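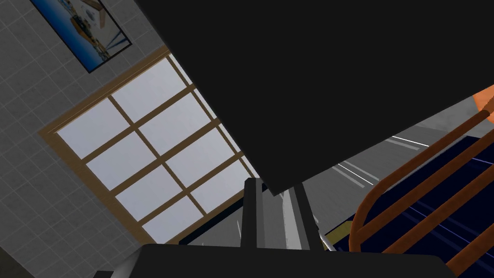 Simulated gripper with its fingers open, seen against a tiled wall and a window. Rendered view from the Urkcombe demonstration.

The Urkcombe demonstration was a public showing of simulated robot manipulation held in June at the Urkcombe site of Irel, a developer of control software for robot arms. It formed the main part of the firm's open day and was the first time outside visitors saw Ginine, a program meant to guide a gripper among household objects. Everything on show was computer-rendered. No physical robot was used, a point the printed invitation left out and the opening talk mentioned only briefly.

Background

Irel had worked on Ginine before the open day as a tool for warehouse customers. The move toward homes was announced in the invitation, which promised "a robot that knows its way around a room." The same text gave a figure of 802 rendered rooms used in development. It did not say how far these rooms differed from one another, or whether a change of wall color was enough to make a new one.

The room models came from Yazdani, a supplier of 3D interiors that had earlier sold mostly to furniture retailers. Critics of the event later noted that interiors made to look good in a catalog are not necessarily useful for testing. Weight, friction and the give of soft materials matter a great deal to a gripper and very little to a sales picture.

Demonstration

Visitors were admitted in groups from 10 a.m. and seated in front of a large screen. The main display was a view taken close to the gripper, so that the fingers stayed in sight while the room shifted and tilted behind them. Several visitors found this hard to follow. The host described the view as "what the robot sees," although Irel's own handout listed it as one of several inputs and gave no account of how much Ginine relied on it.

One part of the session dealt with small items on a red surface, among them a small framed picture with a dark, brownish border. The host spoke at length about how such an item should be approached, with attention to the edges and the safe distance for the fingers. Much of this was sensible. It was also general advice that would apply to almost any two-finger gripper, and the talk did not separate what Ginine did from what an ordinary motion planner would do. 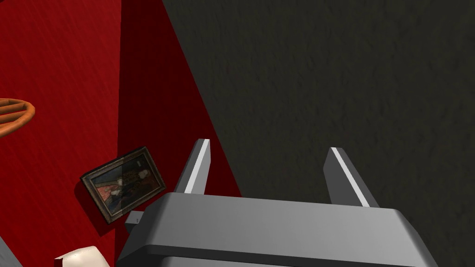
Claims and figures

The handout reported 403 trials, of which 271 were counted as successes. Two problems were raised with these numbers. The first was the meaning of success. A footnote defined it as reaching "a valid pre-grasp pose," that is, a position from which a grasp could be tried. Lifting and placing were not part of the count. On that reading the figure says little about whether the program can tidy a shelf or clear a table, which was the use named in the invitation.

The second problem was selection. The handout did not state how the trials were chosen, who had set them up, or whether failed runs had been repeated. Irel answered a written question on this by saying that the trials were "representative" - a word it did not define further.

The firm made no claim on the day about performance on real hardware. It did show a slide headed "Ready for transfer," referring to the step in which a program developed in simulation is moved to a real arm. This step is a well-known source of trouble in robotics, and the slide gave neither a date nor a test plan.

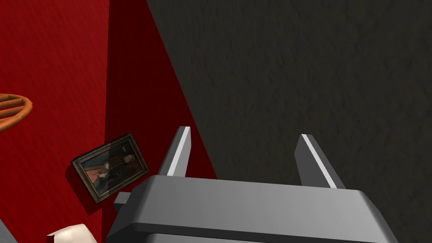 Reception

The open day drew 56 visitors. Comments left in the guest book were mostly polite, with praise for the quality of the rendering and the patience of the staff. Those with a technical background were cooler. One entry asked why a full morning had been given to approach and alignment, and another asked to see the raw logs. The logs were not released.

A more favorable view holds that the event was judged by the wrong measure. Simulation is cheap, does not break anything, and allows the same task to be run again under the same conditions. Few people in the field would dispute this. The objection at Urkcombe was mainly to the wording around the work - the invitation in particular - and to a success rate that needed a footnote to be understood.

Later changes

Irel afterward reissued the handout with the footnote moved into the main text and the word "success" replaced by "approach completed." The slide on transfer was dropped. The count of rendered rooms was kept, still with no description of how they vary.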